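3.2 Materials and preparation of the label samples

The labels used in the study were supplied by Macedo, a printing company which serves mainly garden centres and food packers. We asked for labels of the same size and the same layout, so that only the face material and the adhesive were different. Two face materials were chosen, a coated paper and a white polypropylene film. Each of them was ordered with a permanent adhesive and with a removable adhesive. In the following text, these are called P-perm, P-rem, F-perm and F-rem.

All labels were printed in one production run with the same black ink. A thin varnish was put on the film labels, as the supplier does this for all its outdoor products. We did not ask to leave the varnish out, and therefore the results for the film should be read as results for varnished film. The paper labels had no varnish.

Before the test the labels were kept in the laboratory in their closed boxes for 36 hours. The boxes were opened only on the morning of the application. An earlier trial by one of us (Iwasaki) had shown that paper labels taken directly from a cold store curl at the corners, and this makes the first reading of edge lift unreliable.

3.3 Surfaces and application

Flat test panels are common in the study of labels, but many labels in daily use are put on curved surfaces. For this reason we used both flat panels and curved bodies. The flat panels were cut from painted steel sheet. The curved bodies were moulded in a hard plastic and had a long shape with a round end, so that a label could be placed either on the side, where the surface bends mostly in one direction, or near the end, where it bends in two directions. The difference between these two positions is important for the discussion in Section 4.
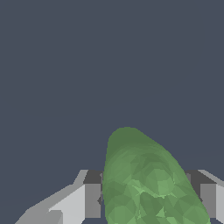 Figure 3. Rendered model of an elongated body with a rounded tip, drawn with flat facets in several shades of green.

The labels were applied by hand with a rubber roller. The same person (Treloar) applied all of them, in order to keep the pressure as equal as possible. We know that a hand roller is less exact than a machine. However, most of the small firms we visited at Drevgate apply their labels by hand, and we wished to stay near to their practice. Each label was rolled once from the centre to the left side and once from the centre to the right side. If an air bubble could be seen after this, the label was removed and a new one was used in its place.

For every combination of label type and surface position we applied 50 labels. The panels and bodies were then placed outdoors on a rack facing south, behind the Skirnetti building, for nine weeks. The rack had no roof. It was protected from strong wind by a wall on one side only, and the positions of the samples on the rack were changed every Tuesday.

3.4 Reading of edge lift and legibility

Edge lift was measured at the four corners of each label with a simple steel gauge. The largest of the four values was taken as the value for the label. We considered also the mean of the four corners, but a label that has lifted strongly at one corner is already a problem for the user, even if the other three corners are still flat. The mean value hides this.

Legibility was judged in two ways. First, the bar code was read with a hand scanner of the Trikeo type, and the label was noted as read or not read after three attempts. Second, two readers (Shi and Bai) judged the printed text independently on a scale from one to five, standing at arm's length. When their marks differed by more than one step, a third reader (Liao) gave a mark as well and the middle value was used. This was necessary for nearly 2 per cent of the labels, mostly of the type P-rem.

The readers could not be kept unaware of the face material, as paper and film are easy to tell apart after some weeks in the rain. They were not told which adhesive had been used. The codes for the adhesive were kept by Treloar until all marks had been entered in the table.

Labels which fell off completely were given the highest value for edge lift and were left out of the legibility marks. We discuss in Section 4.3 how this choice influences the comparison between the two adhesives, since a label that has fallen off may still be perfectly readable when it is found on the ground.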